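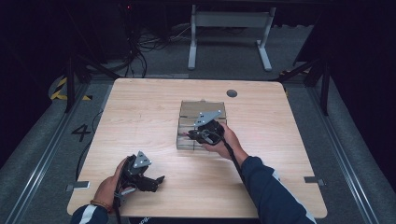 用手持夹爪录示范动作,操作规范到底要写多细?

写到一个头一天来的人照着做,录出来的东西能跟老手的放在同一批里用,就差不多了。再细下去,多半只是写的人自己看着舒服。

这个问题是上周有读者在留言里问的,我当时回了两行,回完觉得太敷衍,周末正好没出门(外面冻得要命),就坐下来好好写一篇。1月22日 周日,泡了一壶很浓的普洱,猫在暖气片上睡觉,开写。

先说一下背景,老读者可以跳过。我在 Tresteo 做采集现场的流程,手底下没有人,也不写算法,每天干的事情就是盯着工位、改文档、跟录数据的同事聊天,再把聊出来的东西改进文档里。我们内部那份规范叫 Drundetti,名字怎么来的已经没人说得清了,反正大家都这么叫,“你这段不符合 Drundetti”,听起来还挺唬人的。它现在的正文有33页,我接手的时候比这长得多,里面有一整章在讲怎么填表。那一章我删得很痛快!

Drundetti 里面最早的一版是 Kalevi Vuorinen 写的。Kalevi 以前在产线上做安全,写东西的口气特别硬,通篇都是“必须”“严禁”“一律”。我刚来的时候很怕那份文件,翻开就觉得自己已经犯了错。后来改的时候我把他的“必须”一条一条拎出来看,发现真正碰不得的就那么几样,剩下的写成“建议”或者“通常”完全没问题。一份文件里全是“必须”,大家读着读着就麻了,真正要命的那几条反而混在里头看不见。

所以我现在改规范,第一步永远是分层。最上面一层是关于人的,没有商量;中间一层关于数据,可以商量,但商量的结果要写下来;最下面一层是习惯,写在附录里,爱看不看。

关于人的那一层,我挑几条聊聊。

手持夹爪比真正的机械臂安全得多,这点大家都知道,也正因为大家都知道,现场容易松懈。机械臂旁边你会自觉站远一点,手持的东西就在自己手上,谁会怕它呢?可是夹口照样能夹到指头,尤其是两只手一起用的时候,左手那只张着,右手那只在忙,脑子顾着右边,左边就放空了。我们的规定是,暂时不用的那只手要停在一个自己看得见的地方,夹口的方向别对着另一只手的手指。听上去像废话,写进去以后新人还真的会照做,老人嘛……老人要提醒。

然后是线。有线的设备,线永远是最烦的。规范里关于线的部分改的次数最多,每改一次都有人来跟我吵。早先的版本要求所有的线都从桌子后方走,后来有同事试了一天,胳膊往回收的时候线就绷住了,手腕得额外使劲,录出来的动作别别扭扭的。现在写的是:走线方式以操作者手臂伸到最远、收到最近都不受拉为准,录之前空手比划一遍。至于从哪边走,不规定。我很喜欢这一条,它告诉你要什么结果,路你自己选。

地面上的线另算。过道里的线要收,工位后头不走人的地方可以放宽,但是每天收工的时候得有人看一眼。放宽归放宽,“看一眼”这件事我是写了名字进去的,值班表上轮到谁就是谁。没写名字之前,大家都以为别人看过了,你懂的。

还有站姿!这条是去年6月加的。那阵子我们赶一个叫 Farnilov 的项目,折纸箱、压扁纸箱、撕胶带、挪纸箱,翻来覆去都是纸箱,大家做得又快又烦。赶到后来好几个人跟我说腰不舒服,我去站着看了半个下午,发现桌子偏低的工位上,人会不知不觉地往前塌,越录越塌。于是规范里加了休息的规定:连续录八段就停下来,把东西放下,走动走动,喝口水,再回来。

为什么是八段呢?这个数字吵过。Kalevi 想要按时间算,到点就停。Emanuel Sima(他管数据入库那一头)反对,说到点就停会把动作停在半道上,他那边会收到一堆没头没尾的片段,清洗起来要命。按段数来,人自然停在一个动作的末尾,两边都能接受。我在中间传话传了好几天,传到自己都快有立场了。

说到 Emanuel,就得讲中间那一层,关于数据的规矩。这一层是真正花时间的地方,也是留言里那位读者真正想问的吧,我猜。

第一件事是任务的开头和结尾。你让十个人做“把纸箱拿起来放到另一边”,每个人心里的开头都不一样:有的人从手已经在纸箱上面开始,有的人从手还垂在身边开始,有的人开录以后先调整一下站位,挪挪脚,清清嗓子(真的有)。规范里如果只写“完整录制任务”,那等于没写。我们现在给每个任务都写一个起始姿态和一个结束状态,起始姿态说的是人和手,结束状态说的是物。比如手回到桌沿附近,夹口张开,停稳,开录;物体放稳,夹口松开并且离开物体,停。两句话,贴在工位上。

我以前犯过一个错,把起始姿态写得太死,手要在什么位置、什么高度、什么朝向,恨不得拿尺子量。录出来的数据整整齐齐,漂亮得很,Emanuel 看了直摇头。起点全都一样,训练出来的东西就只认得那一个起点,稍微偏一点就懵了。从那以后我学乖了,规范里凡是涉及位置的地方都写范围,而且鼓励大家在范围里换着来。文件里那句原话是“允许并鼓励在范围内变化”,我还给“鼓励”加了粗。

第二件事,失手了怎么办。这是新人问得最多的!没夹住,滑了,夹歪了,胶带粘到夹口上甩不下来了,要不要停?要不要重来?

我们的答法分两种情况。做着做着失手、自己又救回来的,不停,接着做完,在备注里标“含修正”。这种片段很宝贵,千万别删,人怎么从一个尴尬的局面里缓过来,机器很需要看。另外一种,失手之后局面已经不属于这个任务了,比方说东西掉到了地上,那就停,标“中止”,照样上传,由入库那边决定留不留。录的人只管标,不管判。

“只管标,不管判”是我自己最得意的一条,写出来以后现场的气氛都松快了。以前录的人怕出丑,稍微不顺就偷偷删掉重来,删着删着,留下来的全是教科书一样的动作,跟真实情况差了十万八千里。我去问为什么删,大家都说,怕显得自己手笨嘛。哎,这怎么能怪人家,规范里压根没说笨手笨脚也算数。

第三件事是物料的状态。纸箱这种东西特别典型,新的、旧的、压过的、贴了一层又一层透明胶带的,手感天差地别。胶带贴得多的地方滑,纸板本身涩,夹的时候用的劲不一样。规范以前要求“使用完好的物料”,我来之后把这句划掉了,换成“物料状态如实登记”。旧的照用,破到什么程度换,由现场自己定,换的时候写一笔就行。

登记表我做成了很短的一张,只有几个勾选项,外加一个空格让人随便写。那个空格里写什么的都有,有人写“箱子软了”,有人写“今天这个箱子跟我有仇”。Emanuel 一开始嫌不规范,后来发现他自己最爱翻的就是这一栏,还截图发群里,哈哈。

第四件事,工位之间的一致性。我们的工位有编号,每个工位的布置图都存在同一个地方,桌子在哪儿,支架在哪儿,光从哪边来。布置图不要求各个工位一模一样,但要求每个工位跟自己的图一样。这个思路是从 Miettinen 那边学来的,他们做仓储分拣,跟我们是老交情,我去参观的时候看到他们每天早上拿着图对一遍现场,对完签字,很快的。回来我就照搬了,连表格的样式都抄了(打过招呼的,人家很大方)。

对图这件事推行得不太顺。大家觉得昨天刚录完,今天能变成什么样?结果有一次桌子被清洁的时候挪了位置,挪得不多,肉眼看不大出来,一上午录下来的数据背景都偏了。那批数据后来还是能用的,只是要单独标注,Emanuel 为此加了班,那几天我见到他都绕着走。对图从此再也没人抱怨。

再讲讲最底下那层,习惯。

这一层我原本想整个砍掉,后来留下来,是因为新人特别爱看。里面都是录数据的同事自己写的小窍门,口气五花八门。比如有人写,夹扁平的东西先找边,找准了再下,别从中间硬夹。有人写,开录之前把任务在心里走一遍,走不顺就先别录。有人写,两只手要配合的动作,让不动的那只手先到位。还有人写“手心出汗就去洗手,别硬撑”,我觉得比好多正文都实在。

这些东西我不改措辞,只改错别字。谁写的就留谁的名字,写的人高兴,看的人也知道该去找谁问。规范的正文是我写的,没有人会来跟我讨论正文,大家讨论的都是附录,想想还有点心酸。

好,讲一点我自己拿不准的。

第一个拿不准的是,着装和随身物品要不要统一。有一派意见说袖子、手部的样子最好有变化,各穿各的,数据才丰富;另一派说安全优先,宽松的、会勾到东西的一概不要。目前的写法是只管“会不会勾住、会不会挡住夹口的活动”,由操作者和当班的人一起判断,别的不管。这条我改过好多遍了,每次都觉得这下行了,过一阵又有人拿着新情况来问。先这么放着吧。

第二个拿不准的是速度。规范里没有写要多快,只写了“按平时干活的速度”。可是平时干活的速度是什么呢?刚来的人慢,熟了以后快,快到一定程度动作就糊了,夹口还没完全张开手已经走了。有一版我试着给每个任务写了参考时长,Kalevi 看完问我,你这是想让人赶时间吗?我说不是啊。他说那你写它干嘛。我当场就删了。他现在不在我们组了,可我每次改文件,还是会想一下他会怎么问。

后来换了个办法,让熟手和新人互相看对方的录像,一边看一边聊。快的人看到慢的人哪里停顿,慢的人看到快的人省掉了什么。看完以后速度会自己靠拢,不用我写。这个办法费时间,每周安排两次,每次都有人想逃,逃不掉的,我会去工位上找人。

第三个,版本。规范改得勤是好事,可是改勤了,现场会不知道现在该听哪一版。我们吃过这个亏,同一天早上和下午录的数据按的是不同的规矩,因为中午我手痒更新了一下(对,是我)。现在的做法是改动攒着,统一发,发之前在群里预告,每段数据都自动带上当时的版本号。攒着这件事对我来说真的很难受,看到一个写得不好的句子在那里躺着,不能动,浑身刺挠。

顺便说说怎么让人真的去读。留言里也有人提到,规范发下去没有人看,怎么办。我试过考试,效果很差,大家背答案,背完就忘。试过在会上念,念的人困,听的人更困。目前最管用的是两样:一样是把当天任务要用到的那几条单独抽出来贴在工位上,字大一点,别超过一张纸;另一样是让新人第一天跟着一个老人,老人一边录一边把规矩讲出来,讲错了也没关系,讲错的地方正好说明文件写得不清楚,回头告诉我。

第二样给我带来的修改意见最多。上个季度将近八成的改动都是这么来的,剩下的那些才是我自己坐在电脑前想出来的。我现在几乎不在办公室里改规范了,搬了把椅子到现场角落里坐着,听他们讲。有时候听到一句特别好的,赶紧记下来,原封不动放进去。比如“线听你的,你别听线的”,现在就是走线那一节的小标题。写这句话的同事平时话很少,我拿着文件去给她看的时候,她脸都红了。

还有读者问能不能把 Drundetti 公开出来。全文不行,里面有客户的东西。我在跟公司商量能不能放一个删减版,把起止状态、失手处理和登记表这几节拿出来,至少给刚起步的小团队省点事。商量到哪一步了呢,上头说“原则上可以”,做过流程的人都知道这四个字后面还有多长的路,哈哈。有进展我会更新在这篇下面。

想自己动手写的朋友,我的建议是先别写,先去站一天,最好自己也录上几段。我头一回自己上手录,录之前信心满满,规范都是我改的嘛,结果录到后面手酸得端不住,起始姿态早忘光了,旁边的同事很客气地提醒我:“那个,咱们文件里好像写了……”写了,是我写的,我知道!那天回去我改掉了好几条,都是站着的时候才发现根本做不到的。

写文件的时候也尽量用现场的叫法。我们这儿管夹口叫“嘴”,“嘴张开”“嘴别歪”,正文里原来写的是“末端执行部件开合状态”,新人每次读到这里都要抬头问一句这是啥。现在正文里就写夹口,附录里随便他们写嘴。

下一篇想聊聊录像怎么抽查,抽多少,谁来抽,抽出问题以后怎么跟当事人讲。这个话题 Emanuel 答应跟我一起写,他说要先把标题定下来才肯动笔,我们俩已经为标题吵了两个晚上了。大家有什么想问的先在底下留着,我这周都会上来看。茶凉了,猫也醒了,我去添水和添粮。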